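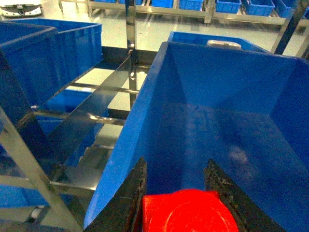
Home Stories Workshops Lending Room Visit Contact

One block to a bin, if that's what it takes
A talk with Liette Hiebert of the Brustico lending room
By Citlali Zavala
06/11/2020

Liette Hiebert had meant to give me half an hour and a glass of iced tea, and I'm happy to report that I got a good deal more of both. She looks after the lending room at Brustico, where families and teachers borrow building pieces by the bagful, and the first thing she wanted to talk about was bins.

"Blue ones," she said. "I tried the clear kind at my last job, in Tovar, and people would stand there looking through the sides and never reach in! With these you have to come right up and look over the rim. Then your hand just goes in by itself."

The bins came in April along with the steel rack, and she and Heriberto Jaramillo put the whole thing together over a weekend. There are 1,331 pieces on the lending list now, and she knows it drives some people a little crazy that she won't fill a bin to the top. An empty one doesn't bother her a bit. "I like having somewhere to put what comes back," she said. "When I was a girl my mother kept one kitchen drawer with nothing in it, all year long, and I used to think she'd forgotten about it."

What comes back is mostly foam at the moment. She's fond of the foam, even the odd shapes, and she'll give a piece a whole bin to itself while she decides where it belongs.
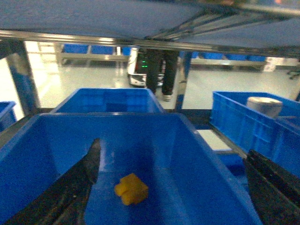 Small yellow foam block in one of the big blue bins.

I asked if that wasn't a lot of bin for not very much foam, and she laughed for quite a while. "Oh, it is. Heriberto says the same. But you put a stray in with the others and it's gone, you won't see it again until spring, and then some little boy's grandmother calls up asking for it - and she has every right to."

The hard plastic pieces get different treatment. Those she looks over one at a time at the white table, on a plate she brought from home, part of a set she bought in Kernau when she was first married. There were 3 of the green ones left and her husband never liked the color, so no one at home has complained.

"A plate has a rim, so nothing rolls off," she said, "and yellow on that soft green, well, your eye goes right to it. I look at the edges, I turn it over, I run my thumb across the top. If there's a speck I see whether it wipes off. I could do it at a desk with a lamp, I suppose, but I like my plate."

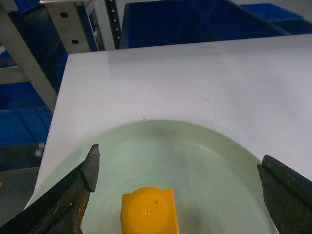 A yellow plastic block on the pale green plate.

She can get through 90 pieces in a good morning, with the radio going. On a bad one she gets to talking with whoever drops in, and I'm afraid I was the reason for that on the day I came. We had moved on to tomatoes by then, and to her sister's new porch, and she had to be reminded that she'd left a teacher waiting at the front.

The lending room is open mornings. Bags are by the door, and she asks that you shake out the sand before you bring things back.

Comments (3)

Ming-te Man: We borrow the foam pieces for my class and they always come in good order. Tell her the sand was us, sorry!

Natália Serrano: Is she the same Liette who ran the button swap in Itham? I still have a jar from her.

Heriberto Jaramillo: For the record I said it was too much bin for TWO blocks, never mind one.

More stories
A morning at the Itham button swap
What to do with puzzles that have lost a piece
Mending day: bring your own thread
Lending room hours and rules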